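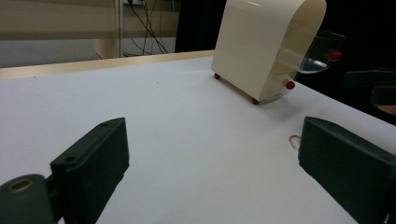

People & Places | Food & Home

Last updated: December

Hortensia Retamal answers the door with a pencil behind each ear, and she only knows about one of them. She has been up since half past four, she tells me, and would I like some bread, and would I mind moving the cat. I say yes to the bread and no, not at all, to the cat, and that is more or less how the next three hours go.

Retamal has run the baking classes at Howlader, the old feed store on the east side of Cuddale, for long enough that some of her first students now send their kids. She teaches one thing, sourdough, and she teaches it slowly. A course lasts most of a winter. You are not allowed to bake anything at all until the second meeting, which has driven more than one person out the door.

"They come wanting a loaf to take home," she says, cutting me a slice you could prop a window open with. "I understand that! I'd want one too. But I want them to smell the starter first, and keep smelling it, until they can tell me if it's hungry. Once you have that, the loaf is pretty easy."

She grew up in a house where bread came from the store. It was a neighbor, Moushumi Bepari, who got her started, back when both of them had small children and neither of them had much sleep. Bepari had a jar of starter and a habit of giving half of it away, and one evening Retamal ended up holding some.

"I killed it in a week," she says. "I put it on top of the heater to keep it cozy. Moushumi gave me another one and I killed that too. Left it in the car. She never said a word, she just kept handing them over the fence."

The third one lived, and it's still going in a crock by the back door. She feeds it before her coffee, 200 grams of flour at a time when there's a class coming up, and a good deal less when there isn't. I ask whether it has a name, as these things often do, and she gives me a look.

"It's flour and water," she says. "The cat has a name."

We get onto the subject of recipes, which she has mixed feelings about (she has written only 2 down in her life, one of them on the back of a vet's bill). What she distrusts is the clock. Her kitchen in December and her kitchen in summer might as well be in separate countries, and a dough that's ready by noon in one will sit there sulking until supper in the other. She would sooner you poked it.

"You poke it, and if it comes back slowly, good. If it jumps right back at you, go read your book. I had a student, Sorin Trajkovski, a lovely man, very exact. He set alarms for everything. I finally asked him to leave his phone in his coat, and he was miserable the whole evening, and then he made the best loaf in the room."

Trajkovski now bakes for the lunch counter at Histard, and when I call him later he confirms the story, except for the part about being miserable. "I was nervous," he says. "And it was a little flat on one side. But she cut it first and passed it around, and I remember that."

By now the kitchen is warm and there's a second pot of coffee on, and Retamal is telling me about flour, a subject on which she could easily fill another afternoon. She likes it fresh and she likes a bit of rye in it, and she doesn't think anyone needs to spend a fortune. Her oven has one setting that works. She bakes in a lidded pot with a chipped handle that she bought at a yard sale, and she wouldn't trade it.

When I get up to go, she wraps the rest of the loaf in a dish towel and tells me to bring back the towel. Then she goes looking in the cupboard for a jar with a lid that fits.

"Feed it tonight," she says, handing it to me. "And don't put it on the heater."

Tagged: baking, bread, Cuddale, interviews

525 shares | 2 comments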